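Date: 29 May 2022
Subject: Re: [grippers-users] Cisico hand-held kit, worth it for a small shop?
List: grippers-users

> We are two people and a part-timer in Morville and we want to start
> recording pick and place demos by hand before we spend money on an arm.
> The Cisico kit keeps coming up. The Tostutetti one is cheaper but I
> can't find anyone who has used it for more than a week. Questions:
>
> - are the fingertips any good on slick plastic?
> - how bad is the calibration?
> - what did you end up paying for on top of the kit?
>
> We mostly handle small housings, cups and jugs, phone-sized stuff.

We have had the Cisico kit since last July, so I can answer most of this. We bought ours at list price and have no deal with them. I have only handled the Tostutetti for an afternoon at the Chantharasri open day, so take what I say about that one lightly.

The kit is the hand-held unit, a camera mount, a pair of boxy black fingertips, a charger and a license for the recording software. You supply the camera and the computer. Setup took us most of a morning, and a good part of that was the software refusing to see the camera until we moved it to a different USB port. The manual doesn't mention this. Support answered the next day.

Fingertips first. The blocks that come with it are fine for anything with flat sides. On slick plastic they slip if you pick near the rim, and they are too wide to go through most handles. We put thin rubber tape on the inner faces and that fixed most of it. The tape needs replacing every couple of weeks if you record daily. Cisico sells softer tips as an extra. We tried one pair and went back to the tape, mainly on price.

They open wide enough for the phone-sized things you mention with room to spare, and the camera keeps both tips in view when they are open.
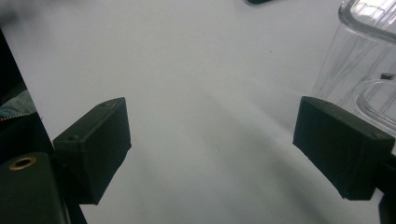
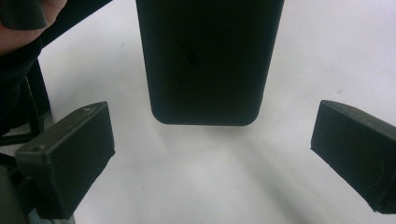
The field of view is the part I would check hardest before you buy. Anything tall tends to run out of the top of the picture when you get close, and if your task depends on seeing the upper half of a part you will want a wider lens or a second camera on a stand. We added the stand. It made the recordings more useful but it also means one more thing to line up every morning.

Calibration is not bad. You open and close the fingers a few times over a printed card, then sweep the unit slowly over the table. It takes us 6 minutes when it goes well. It has to be redone if you take the fingertips off, and the software does not warn you if you forget. We lost a full afternoon of recordings that way in the first month.

A plain white table is easy to keep clean and gives good contrast with dark parts, but the tracking had trouble on ours with nothing else to lock on to. We taped some printed patterns to the wall behind and the dropouts mostly stopped. Try that before you call support about tracking.

Numbers, since you will want them. We get up to 40 usable demos an hour on a simple task with one person holding the unit and one resetting the table. Alone it is much slower. Our first set was 1000 demos and we should have stopped and looked at the data well before that. The set we use now has 1408.

What we paid for on top: the stand and second camera, a larger drive, rubber tape, and a spare battery. Get the battery with the kit. The one supplied does not last a full session and you can't record while it charges.

On the Tostutetti: it is lighter and the trigger is nicer to hold. The fingers had some side play on the one I tried, and you could feel it when closing on a thin part. That may have been a worn demo unit. I didn't get to see the export side at all, so ask them for a sample recording and try loading it into whatever you train with.

For housings and phone-sized parts I would buy the Cisico again. For cups and jugs I would budget for different fingertips from the start, or print your own. The mounting is two screws per side and the drawings are on their download page under "accessories".

If anyone on the list has run the Tostutetti for longer, please post. I would also like to hear whether the newer Cisico firmware fixes the missing calibration warning, as we have not updated yet.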